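课程讲义 · 机器人系统实践 · 故障与安全
阅读时间:6 分钟

第五讲 夹爪触台故障:现象、排查与处置

本讲讨论一次发生在桌面抓取台上的故障。任务本身很简单:机械臂依次夹起彩色方块,放进桌面上的黑框方形标记。二月份调试期间,夹爪在下降阶段多次压到台面,控制器报力矩超限并停机。没有人受伤,夹爪指垫磨损,更换了一副。请先读完现象部分再看原因分析,并自己写下两个可能的原因。
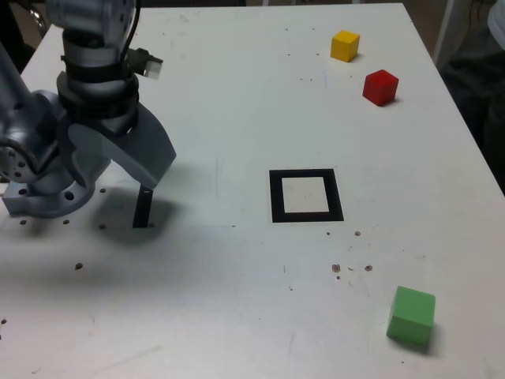 撰稿:Yavuz Tuncer | Tallero 实训中心 机器人教学组

一、现象

程序名为 Vorum 的抓取流程分四段:接近、下降、闭合、抬升。停机都出现在下降段。现场记录有以下几点:

1. 停机时夹爪指垫已接触台面,而程序给出的目标高度在台面以上 2 毫米。
2. 连续运行 100 个循环,其中 19 个循环触台停机。
3. 靠近底座的位置很少出问题,离底座越远,触台越频繁。
4. 复位后立即重跑同一位置,有时能通过,有时不能。

第四点容易误导人。操作员看到重跑通过,就倾向于认为是偶发干扰,于是继续生产数据。实际情况是目标高度本来就贴着允许范围的边缘,微小的重复误差决定了是否停机。凡是“复位就好”的故障,都应当按未解决处理。

二、排查顺序

排查从最便宜的检查做起,每次只改一个条件。两处同时改动,即使故障消失也说不清是哪一处起了作用。

(1)机械。断电并上锁后检查夹爪与腕部的连接螺钉、指垫厚度和线缆走向。线缆如果在某个姿态下被拉紧,会给末端附加一个力,读数上与碰撞很像。本例中螺钉力矩合格,线缆有余量。

(2)工具坐标。用尖点法重新标定工具中心点,与控制器中保存的值比较。本例发现保存的是旧指垫的参数,新指垫更长,长度差没有录入。这是第一个原因。

(3)台面坐标。在台面上取相距较远的点,逐一低速触碰并记录高度。本例中台面并不与底座坐标系平行,远端偏高。程序却把整个台面当作同一高度。这是第二个原因,也解释了现象 3。

(4)感知。检查方块位置的估计值。水平方向的偏差会造成夹偏或推倒方块,一般不会单独引起触台。本例中感知结果正常。

两个原因单独存在时,余量还够用;叠加以后,远端的余量就没有了。 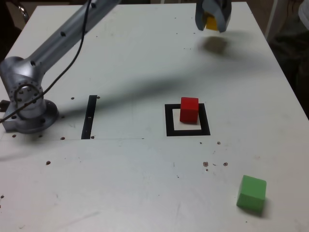
图 2 黄色方块夹持在两指之间,红色方块位于黑色方框内。

三、处置

工具参数改为更换指垫时必填,未填写则程序不能进入自动模式。台面高度改用实测点拟合的平面,不再使用单一数值。下降段末尾降速,并设置接触力阈值,超过阈值先停止,再由操作员确认后沿原路退出。

还有一项改动涉及放置动作。方框内已有方块时,再放一个就可能压在上面,力矩曲线与触台几乎相同。程序现在放置前先检查目标区是否被占用,占用则停在安全高度并提示。请注意,这类停机也要记录,但原因代码与触台分开,否则统计会混在一起。

四、安全要求

触台停机后,夹爪可能仍压着台面,关节内存有弹性变形。此时松开抱闸,手臂会突然弹动。处理步骤如下:

· 按下急停,确认状态灯变化。
· 人员退到标线以外,双手不得伸入夹爪下方。
· 由一人持示教器,切换到手动低速,竖直向上抬离台面。
· 夹爪中若夹有工件,先抬离,再移到空位放下,不得用手接。
· 填写停机记录,写明位置、阶段、报警代码。

严禁为了避免停机而调高力矩上限。调试期间有一组把上限调高后,报警确实减少了,指垫的磨损也是在那之后加快的。

五、停机记录的写法

不合格的写法:“机械臂又卡住了,重启后正常。”
合格的写法:“下降段,目标点在台面远端,指垫触台,力矩超限,手动抬离后检查指垫,右指有压痕。重跑一次通过,原因未明。”

后一种写法没有给出结论,但保留了位置和阶段。本例最后能找到台面倾斜的问题,靠的就是把记录中的停机位置逐个标到台面图上。

六、课后作业

1. 假设只有工具长度错误,台面完全水平,触台在各位置的分布会是什么样?与现象 3 对比。
2. 在 Plinura 仿真环境中把台面倾斜加入模型,重现远端触台,提交力矩曲线。
3. 设计一个开机自检动作,在一分钟内发现工具长度未更新。写明触碰点、速度和判定条件。

作业用的日志共 2000 行,放在课程共享目录 Nägeli 文件夹内,时间戳未做校正,使用前请自行对齐。第 2 题两人一组,其余单独完成。

分类:工业机器人 / 故障案例 / 安全操作

联系我们 | © Tallero 实训中心 版权所有 | 返回顶部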